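Ninety-nine percent of what?

October 1, 2018

I have now been sent the Mbeki lane-keeping paper by three different people, each of whom seemed to think it would cheer me up. The headline result is that a network trained on 26 hours of ordinary driving can find the lane on rural roads with one cheap camera, no map and no lidar. Booker Pettigrew at Varuro forwarded it with the subject line "well?" and nothing else, so this is my answer, Booker.

First, what they did, because the write-ups have been sloppy. The network takes in a single picture and puts out a curve for where the middle of the lane ought to be. It doesn't steer. People keep saying it steers. In the main experiment a person drove the whole time, and the curve was compared afterward with the path the person took. If the two stayed within 55 centimeters of each other, the picture was scored as a success. That is a generous number. On a narrow road, 55 centimeters is the difference between my lane and a conversation with the oncoming milk truck.

Second, the test set. It has 990 pictures in it, picked from the same runs as the training data. Picked how? The paper says "at random," and I believe them, but random pictures from a drive are mostly boring. Take any long road and most of it is straight or nearly so. A model that has learned to say "keep going" will do well on that, and I would like to have seen a baseline that says exactly that and nothing else. There isn't one. Vaughn Boateng asked for it in the comments under the preprint and got a polite reply about future work.

The part I care about is woods in sunlight. I spent most of last December labeling forest driving for the Caltirum project, and I came away with a low opinion of everyone's lane finder, ours included.
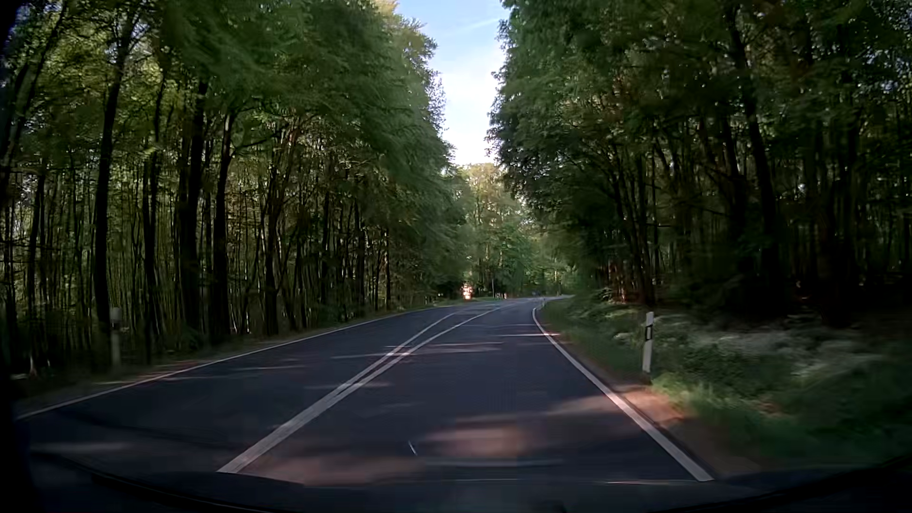 Patches of light on asphalt are nasty for these things. They have bright edges, they can be as wide as a painted line, and they lie across the real markings just where you want a clean gradient. Ours used to grab one and follow it off toward the ditch with total confidence. Then there's the bend, where the trees close in and the useful bit of line shrinks to almost nothing. A driver reads the whole gap between the trees and starts turning in early. Whether a network does the same, or simply hangs on to the paint for as long as it can, is a real question, and the paper has the data to answer it. It gives one combined score for "vegetation" and moves on.

I did try to be fair. Wendell Lindgren got their released weights running here and we put 100 of our own clips through them, all woodland, all daylight. On straight stretches it was good - better than ours, which I didn't enjoy. On curves the predicted path sat too far to the outside, and it got worse with speckled light. We used our camera and not theirs, with a different mounting height, and we did no tuning at all. So take that as a grumble with some clips attached. I wouldn't call it a finding.

What would change my mind is pretty modest. Split the results by curvature. Test on a road that isn't in the training set; the one out past Pulville would do fine. Report the worst stretch as well as the average. And let the thing steer, at low speed, with somebody's hands hovering, because small errors pile up once the car is sitting where the network put it and the next picture is one no human driver would have produced.

Wendell wants to rerun our clips with the camera height corrected, and I've told him he can have the machine once the labeling jobs are done. If the curve problem goes away I'll post the numbers - and Booker can send me another one-word email.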